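Mastel brings gripper stations to its Bollport packing floor

13/03/2019
By Mireille Langlois

14 shares | 3 comments

Mastel is putting automated gripper stations to work at its Bollport plant, where the company sorts, checks and packs cabinet hardware for furniture makers. The first 8 stations are running now, and the people who used to do the most repetitive part of the job by hand are the ones running them.

Until this year, a packer at Bollport picked up around 1,000 small parts in a shift — hinges, pulls, shelf pins — and set each one in a tray. It is careful work and it is hard on wrists and shoulders. The stations, built with the engineering firm Sadeghi, take over the picking and placing. Packers now set up each run, check the finished trays and decide what to do with any part that looks wrong.

"I packed hinges for six years before I moved into training, so I know what the end of that shift feels like," said Mireille Langlois, who leads floor training at Bollport. "What I love about this project is how much of it came from the packing tables. People told the engineers where the parts slide, which trays stick, how high the bench should be. And they were right!"

No jobs are being cut as part of the change. All 30 packers on the floor have been offered the new station operator role, with paid training during normal hours. The course takes 2 weeks and covers safe setup, basic troubleshooting and how to teach a station a new part. Anyone who would prefer to stay with hand packing can do so, and large or odd-shaped orders will still be packed that way.

Operators teach a new part by guiding a gripper through the pick themselves, then watching the station repeat it at low speed. Adjustments are saved in Vimlow, the scheduling software already used across the plant, so the next shift can pick up where the last one left off.
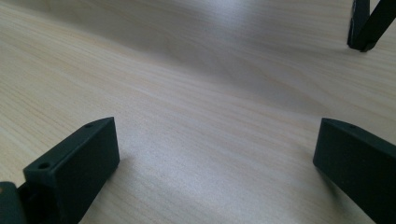 The floor plan has changed too. Benches that used to stand in one long row are now grouped in pairs, with room for an operator to walk between them, and the break area has moved closer to the windows. Shift handovers are longer by a few minutes — a request from the operators, who wanted time to talk through the day's settings face to face.

Mastel plans to add stations to the returns area in August. Packers from that team have already started visiting the main floor to try out the controls and tell Sadeghi what they would change.

Questions about the Bollport project can be sent to Mireille Langlois at the Mastel training office.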